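Home About Us Mass Times Sacraments School Contact

About Stundmont Catholic School

Stundmont Catholic School is a parish school serving families in Stundmont, Leiva and the farms between them. We teach children from kindergarten through grade eight. The school belongs to the parish and falls under the diocesan schools office, which approves our religion program and visits every other year.

The school opened with 16 students in 2 rooms behind the old church in Leiva. When the two parishes were merged, classes moved to the present site on Monum Road.

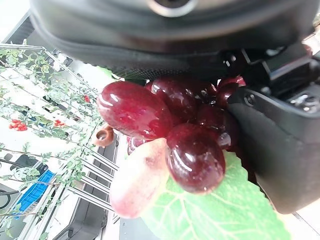 The old rooms in Leiva are still used for First Communion classes and for the parish food pantry. The altar from the Leiva church now stands in our chapel, along with its bell, which is rung at noon on school days.

Each school day starts with morning prayer at 8:10. All grades attend Mass together once a week, and the older students serve as readers, ushers and altar servers. Religion is taught daily in every grade. Confession is offered during Advent and Lent.

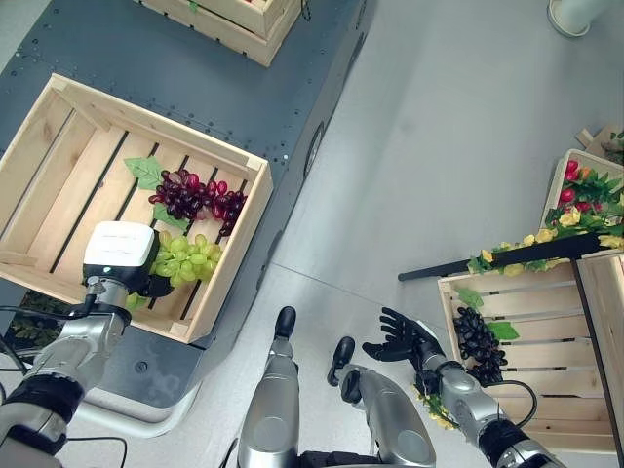
The pastor is responsible for the school as a whole and appoints the principal with the approval of the bishop. A school board of 12 parishioners advises on budget, buildings and enrollment. It meets in the library, and its meetings are open to parents – the minutes are kept at the parish office.

Tuition covers a little over half of what it costs to educate a child. The rest comes from the parish collection, the Lisis Fund and the spring dinner in May, which usually seats 500.

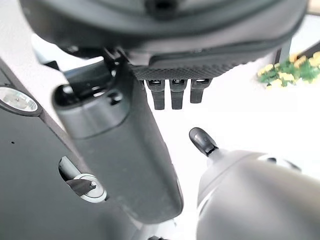 Do students have to be Catholic to attend?

Children of any faith may enroll. All students take religion class and are present at Mass, but only Catholic students prepare for the sacraments. Registered parishioners are placed first when a grade is full.
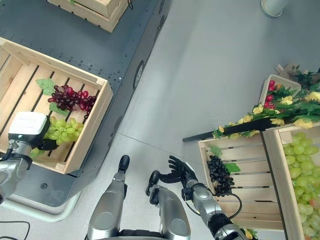

Visiting the School

Tours are given during the school year while classes are in session. Please call the office between 8:30 and 3:00 to arrange a time. Visitors should use the Monum Road entrance and sign in at the front desk.

Related Pages

Tuition and Aid
The Lisis Fund
History of the Leiva Church
First Communion Classes
Parish Bulletin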